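생활공간 정리론 7주차 강의 노트
작업대 덮기: 종이를 까는 일은 무엇을 해결하는가

지난주에 나눠 준 읽기 자료에서 가장 많은 질문이 나온 대목은 작업대에 종이를 까는 부분이었다. 자료는 이것을 당연히 해야 할 일처럼 적어 놓았는데, 근거는 한 줄도 없다. 이번 시간에는 그 당연함을 조금 의심해 보려고 한다. 종이를 깔지 말라는 강의는 아니다. 깔면서 무엇을 기대하는지 말로 적을 수 있어야 한다는 것이 이번 주의 요구 사항이다.

1. 흔히 드는 이유들

종이를 까는 이유로 교재마다 되풀이되는 것은 상판 보호, 청소 시간 단축, 그리고 작업 영역의 표시다. 하나씩 따져 보자.

상판 보호는 절반쯤 맞는 말이다. 잉크가 튀거나 펜 끝이 미끄러졌을 때 흰 상판에 자국이 바로 남는 것은 막아 준다. 그러나 물에는 약하다. 코팅되지 않은 갈색 종이는 물을 흡수하고, 젖은 종이를 상판 위에 오래 두면 그 자리가 오히려 늦게 마른다. 물을 따르는 작업을 하면서 종이를 깔아 두고 안심하는 것은 내가 보기에 습관에 가깝다. 젖은 작업이라면 쟁반이 낫다.

청소 시간이 줄어든다는 주장은 더 수상하다. Fuscombe 실습실에서 October에 학생들이 정리 기록지를 써 보았는데, 한 조는 종이를 걷어 접고 버리고 새로 까는 시간을 청소 시간에 넣지 않았다. 그걸 빼면 무엇이든 빨라 보인다. 기록지를 쓸 때 어디서부터 어디까지를 '정리'로 칠지 먼저 정할 것. 이 문제는 9주차에 다시 다룬다.

작업 영역 표시는 셋 중에서 내가 그나마 믿는 이유다. 종이의 가장자리는 물건이 나가면 안 되는 선이 된다. 다만 종이가 상판을 거의 다 덮고 있으면 그 선은 상판의 선과 별 차이가 없다. 영역을 표시하고 싶다면 종이를 작게 잘라야 하는데, 실제로 그렇게 하는 사람은 드물다. 큰 종이를 그냥 펼치는 쪽이 편하기 때문이다. 편해서 그렇게 한다고 쓰면 된다. 이론을 붙일 필요는 없다.

2. 비용 이야기

읽기 자료의 부록에는 Larotel 포장지 한 묶음 값이 3,000원으로 나와 있다. 우리 실습실 장부에는 3,011원으로 적혀 있다. 차이 11원이 어디서 나왔는지 나는 모르고, 장부를 적은 쪽도 설명을 남기지 않았다. 큰돈이 아니니 넘어가자는 의견이 있었지만, 출처가 다른 두 숫자를 섞어서 계산한 보고서는 받지 않는다. 어느 쪽을 썼는지 밝힐 것.

한 학기에 27장을 썼다는 기록도 있는데, 찢어져서 버린 것과 뒤집어서 다시 쓴 것이 구분되어 있지 않다. 이 숫자로는 절약을 논할 수 없다.

3. 덮은 뒤에 무엇을 올리는가

종이를 까는 것보다 그 위에 무엇을 남겨 두느냐가 더 큰 문제라고 본다. Fasar식 정리법은 "지금 손이 갈 것만 올린다"는 원칙을 내세운다. 그럴듯하지만 '지금'의 길이를 정해 주지 않는다. 5분인가, 오후 내내인가? 계량컵을 예로 들면, 따르기 직전에는 올라와 있어야 하고 따른 뒤에는 치워야 한다. 그런데 그 사이에 표시용 펜을 집는 동작이 끼면 계량컵은 기다리는 물건이 된다. 원칙대로면 내려야 하는가? 교재에는 답이 없다.

투명한 용기는 한 가지를 더 생각해야 한다. 갈색 바탕 위의 투명 플라스틱은 흰 상판 위에서보다 윤곽이 잘 보인다고들 한다. 내 경험으로는 조명 방향에 더 크게 좌우된다. 그림자가 옆으로 떨어지면 알아보기 쉽고, 바로 위에서 빛이 오면 바탕이 무슨 색이든 테두리를 놓치기 쉽다. 수업에서 흰 바탕과 갈색 바탕을 번갈아 써 보고 각자 판단해 오면 좋겠다. 교재의 말을 그대로 옮겨 적은 답은 점수를 주지 않는다.

표시용 펜에 대해서도 같은 태도를 권한다. Đào 실습서에는 펜을 쓰지 않을 때 반드시 종이 위에 눕혀 두라고 되어 있다. 굴러가지 않게 하려는 의도일 텐데, 평평한 종이는 둥근 펜을 붙잡아 주지 않는다. 펜꽂이를 하나 두는 편이 간단하다. 또 계량컵을 펜꽂이로 쓰는 경우가 종종 있는데, 눈금을 읽을 용기라면 그러지 말 것. 안쪽에 잉크가 묻으면 그다음 사람이 곤란하다.
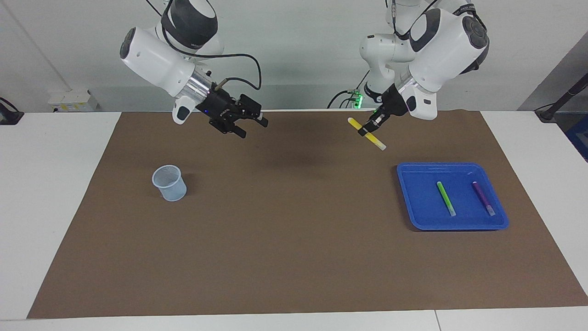 자료 2. 갈색 종이를 깐 흰 작업대. 종이 위에 빈 투명 계량컵이 서 있고, 노란 마커는 종이에서 떨어져 위쪽에 들려 있다.

자료 2를 두고 다음을 생각해 온다. 종이 위의 컵은 지금 손이 갈 물건인가, 기다리는 물건인가? 한 장면만으로 그것을 판정할 수 있다고 주장하려면 무엇을 근거로 들 것인가? 나는 판정할 수 없다는 쪽이지만, 설득력 있는 반론이 있으면 듣겠다. 주둥이가 달린 용기라는 점을 들어 곧 따를 것이라고 추측하는 답이 해마다 나오는데, 용기의 모양은 용도를 말해 줄 뿐 순서를 말해 주지는 않는다.

종이 면적도 함께 볼 것. 덮은 범위에 비해 올라온 물건이 적다. 이것을 여유 공간으로 볼지, 필요 이상으로 덮은 것으로 볼지에 따라 1절의 '영역 표시'에 대한 평가가 달라진다. 나는 후자로 기울어 있다.

4. 과제

집이나 실습실의 작업대 하나를 골라 덮개를 깐 상태와 깔지 않은 상태에서 같은 작업을 한 번씩 한다. 준비와 뒷정리 시간을 모두 포함해 적고, 어떤 이유로 덮개를 깔았는지 작업 전에 한 문장으로 써 둔다. 작업이 끝난 다음에 그 문장을 고치지 말 것. 기대가 빗나갔으면 빗나간 대로 낸다.

분량은 2쪽 이내, 제출은 Tuesday 수업 시작 전까지. 종이 대신 천이나 고무판을 써도 되지만 재질과 크기를 적어야 한다. 장부의 단가를 인용하는 사람은 2절을 다시 읽고 쓸 것.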